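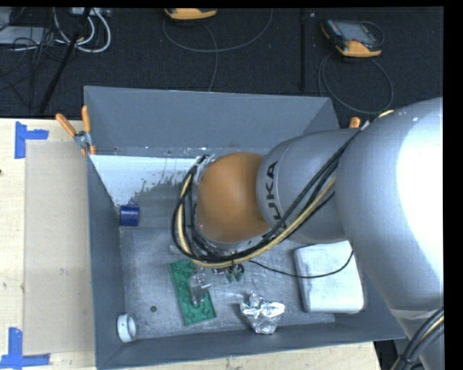 KUKA arm over the open bin, fixed camera view.

Ravano Media Conversion Software
Progress report to the Tonddale Fund
9 August 2019

1. Purpose of this report

This report covers the second funding period of the Ravano project, which began in May. It sets out the work completed on the video conversion software, the position on testing, and the matters on which the Fund's agreement is sought.

2. Work completed

The batch queue has been rewritten. Users may now add a whole folder of recordings, choose one output setting for all of them, and leave the program to work through the list. Where a file cannot be read, it is moved to a separate list with a short message and the queue carries on with the next item. In the previous version a single damaged file stopped the entire job, and this was the complaint most often received by the support desk.

The number of ready-made output settings has been brought down to 22. Many of the older settings differed only in name. Those retained cover phones, tablets, televisions, disc authoring and long-term storage. Users who had saved their own settings will keep them when they move to the new version.

Subtitle handling was added to the plan at the Fund's request. Subtitles held inside the source file are now carried across to the output, or may be saved as a separate text file. Subtitles stored as pictures are copied unchanged, and converting them to text does not form part of the present agreement.

3. Testing

The test collection now holds 3512 clips, including interlaced footage, recordings with variable frame rates and files split by the camera into several parts. Each weekly build is run against the full collection. At the close of the period, 8 clips still failed. All of them are split recordings in which the sound drifts out of step after the second join. The fault has been traced to the way time stamps are read, and a correction is being prepared.

Trevor, the test tool written for the project, compares the length, picture size and sound level of each converted file with the original. It does not judge picture quality, which continues to be checked by eye on a sample of 100 clips.

4. Matters behind schedule

The Kindska module, which allows conversion to be shared between several computers on one network, has not reached the stage set out in the plan. Transfers between machines are reliable, but a job cannot yet be resumed if one computer is switched off part way through. Staff time was moved from this module to the batch queue during the period. We ask the Fund to agree that Kindska be delivered in the third period, with no change to the total grant.

The printed user guide has also been held back until the wording of the menus is settled.

5. Spending

Spending is within the approved budget. The underspend on equipment has been carried forward, and a full statement is attached as Annex A.

6. Next period

Work will begin with the sound fault described in section 3, followed by the resume function in Kindska. The user guide will then be completed and sent to the Fund for comment before printing.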